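Tollow Home Security Help: Your Questions Answered
Last updated 1 May 2021

Hello, and welcome! If you've landed on this page, chances are you've bought a smart lock, a doorbell or a baby monitor and now have a small worry nagging at you about who else might be able to get into it. We get letters like that every week at Tollow, and most of them ask some version of the same few things, so Ardalan Ghaffari and I have gathered our replies in one place. Take your time with it, skip the parts you know, and write to us if your question is missing.

Can somebody really get into my baby monitor?

Yes, it can happen, though it's a good deal less common than the news would have you think. When we look into a case with a family, what we usually find is a password that was used somewhere else first. A shopping site loses its customer list, the list gets passed along, and a program tries each email and password on every camera service it knows. The monitor itself was never broken into at all, in the sense most people mean – the door was opened with a copy of the key. A password you use only for the monitor, plus the code-by-text or app option if your monitor has one, takes care of most of this.

I never changed the password that came with it. How bad is that?

Well, please change it today, and don't feel too embarrassed, as you have plenty of company. Many older devices left the factory with the same password on every unit, and those passwords are printed in manuals that anyone can read online. Last year we sent a questionnaire to 800 of our readers who own at least one connected device, and 63 of them wrote back specially to say they hadn't known there was a password to change! Look for a menu called Account, Security or Device Settings. If you can't find it, the maker's support line should be able to walk you through it.

What makes a good password for something like this?

Length matters more than odd symbols. Four or five unrelated words strung together will do very nicely, and you can write them in a notebook that you keep in a drawer. A burglar in your house is a different problem from a stranger on another continent, and the notebook only helps one of them. If you already use a password manager, let it make one up for you and forget about it.

Should my gadgets be on the same Wi-Fi as my computer?

They'll work fine there, but we like to see them kept apart. Nearly every home router sold in recent years has a guest network, and it's a handy place to put the doorbell, the light bulbs, the thermostat and that talking speaker your brother-in-law gave you. Turn it on, give it its own name and password, and then move your devices over one at a time, starting with whichever you'd miss least if it sulked for an evening.
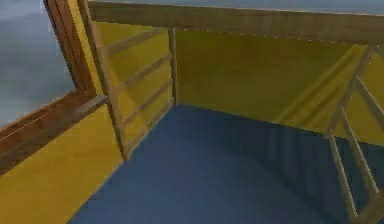
Separating your network is mostly a matter of deciding what needs to talk to what. Your laptop holds your tax papers and your email, and your light bulb has no business near either one. A guest network gives the bulb a place of its own with limits around it, so that if something goes wrong with it, the trouble has a harder time spreading. Jamshid Bagheri, who teaches our evening class, likes to compare it to that open-topped enclosure with the yellow walls and the blue floor: whatever you set down inside has room to move about, and the walls keep it from wandering off. He also likes to remind the class that there's no lid on it. A guest network does nothing about what your gadgets send out to the internet, or about what comes back from the company that runs them, so you still need the updates and the good password.

One practical note while you're in there. Some routers let guest devices see one another and some don't, and the setting may be called isolation. With it switched on, your phone may have to go through the internet to reach the lamp, and certain older gadgets won't work at all.

How often should I update my devices?

If there's an automatic update switch, turn it on and leave it on. If there isn't, pick a day you'll remember (I do mine when the water bill comes) and go round the house with your phone in hand. Don't forget the router! It's the one people leave out, and it's the one everything else depends on.

My camera is quite old and the maker has stopped sending updates. Can I keep it?

You can, but I wouldn't keep it pointed at anything private. Once updates end, any flaw that's discovered afterward stays there for good. Ardalan keeps an old one in his garage, on the guest network, looking at a shelf of paint cans, and he's quite content with that arrangement. For a nursery or a bedroom I'd replace it.

I'm giving away my old smart speaker. What should I do first?

Do a full factory reset, then open the app on your phone and remove the speaker from your account as well. Those are two separate steps, and people very often do just the one. Unlinking any music or shopping accounts is worth a minute too.

Do you offer help in person?

We do, and we'd love to see you. The evening class is held through May and has space for up to 31 people. Bring your router's make and model on a slip of paper – the label is normally on the bottom or the back – and Jamshid will find the right instructions for you.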